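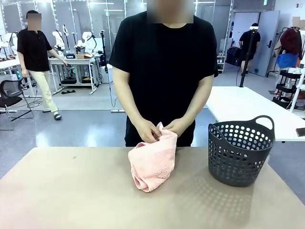

An afternoon with the towel folders

I went to the Restomgate open day mostly because my sister-in-law works in a hospital laundry and told me I'd be mad to miss it. "They're teaching robots to do my job," she said, "so go and find out how long I've got." The answer, as far as I could make out over a long afternoon and two cups of very strong tea, is that she can stop worrying for a good while yet. But I'm getting ahead of myself.

Restomgate is a small outfit in Gillport, up the hill from the old bus garage, and on 15/05/2019 they opened the doors to anybody who'd put their name down on the website. I'd expected something like a car factory, all noise and yellow paint. What you get is glass walls, a shiny grey floor, white robot arms standing on a worktable, and a man in a black T-shirt folding a pink towel. There was a rack of clothes too, which I took for people's jackets until I was put right (it's all for the robots, the lot of it).

Brunello Negri was showing people round in groups, and I ended up in his last one, so I got to hang back and pester him afterwards. He has been with the company since it was three people and a kettle. I asked him the obvious thing first: why is a grown man folding towels in a robotics lab?

"Because somebody has to be good at it before the machine can be," he said. "People come in and head straight for the arms. I understand, I'd do the same! But the arms only know what we've managed to show them, and what we show them is somebody standing at a table with a towel."

He went on to explain that a towel is a horrible thing to give a robot. A box stays the same shape when you pick it up. A towel doesn't. You lift it by one corner and the rest goes wherever it fancies, and the next time you lift it by the very same corner it goes somewhere else. You and I don't notice, we just give it a shake and carry on. A robot has to work out all over again what it's holding.

"Terry is the worst and also the best," said Brunello. "It's thick, so it holds a fold nicely once you've got one. But finding the edge! You've got two layers of fluff lying on each other and they look exactly the same from the top. We've had an arm pick up three layers and be perfectly happy with itself."

I asked how many folds they'd collected and he didn't have to look it up. They had 686 good ones for bath towels alone. The ones that go wrong are kept as well, in a folder of their own, and he thinks those might end up being the more useful of the two. I liked that. I've got a few failures I'd like to keep in a folder.

Then it was our turn. Agata Colombo runs the demonstrations, and she'd set up a little contest where visitors could fold against one of the arms. She has a wonderful way with a crowd, very quick, a bit bossy, and she had a retired bus driver and a girl of nine lined up before either of them had agreed to it. The girl did her towel in 27 seconds. The arm took 121, and for a fair bit of that it was just hovering over the thing, thinking.

"That hovering used to drive me up the wall," Agata told me. "I wanted it to look good for visitors. Then I watched what people do, and they hover as well. You reach out, you stop, you change your mind about which corner. We're just so fast at it that it doesn't show."

I had a go myself. I fold towels in thirds, as my mother did, and Agata winced. They fold in half, half again, and then over, and they don't budge on it, because if everyone who works there folds in their own style the machine learns a sort of muddle. There was a real argument over it in the early days, she said, with one side wanting thirds because it looks smarter on a shelf. Thirds lost. She still does thirds at home.

I should say that the arm did get it wrong while I was there, twice. Once it missed the corner completely and folded thin air, very carefully, and then smoothed it down. Everybody clapped. The second time it pulled the towel most of the way off the table and Agata had to step in. I thought she might be embarrassed but she just laid it flat again and let it have another try, and that one was fine. A bit skew. I've put worse in my own airing cupboard.

Cosimo Colombo, who started the company and is Agata's father, came through when most people had gone off to look at the posters in the corridor. He's a quieter sort. He spent years fixing machines for a firm called Hudec, which made ironing equipment for hotels, and he still talks about sheets with real feeling.

"A sheet is easy if you have a big roller and two people," he said. "Everyone in the business solved sheets long ago. What they never solved is the bits. The flannels, the baby clothes, the shirt with one sleeve inside out. In a care home the bits are most of the work, and they are done by hand, at the end of the shift, by someone whose back hurts."

That is who he says it's for. Not hotels, he was firm on that, and certainly not people's kitchens. He gets letters asking when you'll be able to buy one for the home, and he answers every one of them with the same word, which is "later". Their trial partner is a group of care homes called Banis, and from September one of the homes is due to have an arm in its laundry room, doing flannels and hand towels only, with a member of staff beside it. They've set themselves a target of 80 pieces an hour. I asked if that was a lot. Cosimo laughed for the first time. "Ask your sister-in-law," he said.

(I did. She said it depends who's counting and whether there's tea in the middle of it.)

I wanted to hear from someone at the care home end as well, and luckily Assunta Ruggiero had come over for the day. She manages the laundry where the trial is going to happen and she had not been keen, she told me so straight out.

"I thought they'd come in with a machine and a clipboard and tell us we were slow," she said. "So the first time I came up here I brought a bag of our own things. Bobbly old towels, the ones with the name tapes, a cardigan that's been boiled by mistake. I tipped it on the table and said, go on then. And it couldn't do any of it! And Cosimo was delighted. He asked if he could keep the bag."

He did keep it, too. Assunta says her staff have been asking when it's coming, which surprised her, and they've started arguing over names for it. She has ruled out two already and wouldn't tell me what they were.

Does she think it'll work? She took her time over that one. "For flannels, yes. I'd like it for flannels. If I can send one person upstairs for an hour to sit with somebody, that's worth having in my room even if it folds things a bit funny. For the cardigans -- no. I'll be retired."

I came away with more than I'd gone for, really. I'd gone to find out if a robot could fold a towel, and it can, slowly, if you're patient and it's the right sort of towel. What I keep going back to is the folding by hand, over and over, the same pink square picked up and turned and laid down again. I asked Brunello on the way out if it gets boring.

"Some days, terribly," he said. "But you do start to notice your hands. I never knew I pinched with my left one first. Thirty-odd years of towels and I'd never once looked."

I've been watching my own ever since. I'm a right-hand pincher, in case anyone's wondering, and I'm still doing thirds.

They're hoping to hold another open day once the Banis trial has got going, and Agata says there'll be socks by then. Put your name down early if you fancy it, the afternoon groups fill up first. You can walk it from the bus garage, but wear sensible shoes for the hill.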